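Wanted: doubters for a robot demonstration in Corncombe
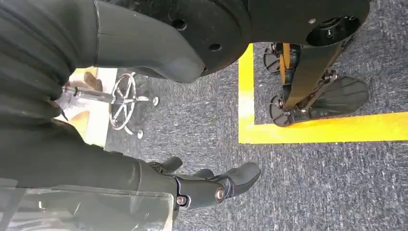

The firms bringing machines to our open day in December, Pikska and Komlow, say they can take over much of the fetching and tidying in a small workplace. We have heard that before. We would like 10 people to come along and judge for themselves.

You need no technical background. If you have stacked shelves, cleaned offices or run a stockroom, so much the better. You will watch each robot at work for 30 minutes, choose a task for it to try, and fill in a form afterwards. Please write down the failures as well. The firms have agreed not to see the forms until we have published them.

The session runs from 10 in the morning and lunch is provided. We can pay bus fares but no fee. You must be over 18 and must not work for, or hold shares in, either firm.

To apply, send up to 500 words on a gadget that let you down to the Jitpraphai Room, Corncombe Library. Places go to those with the best complaints.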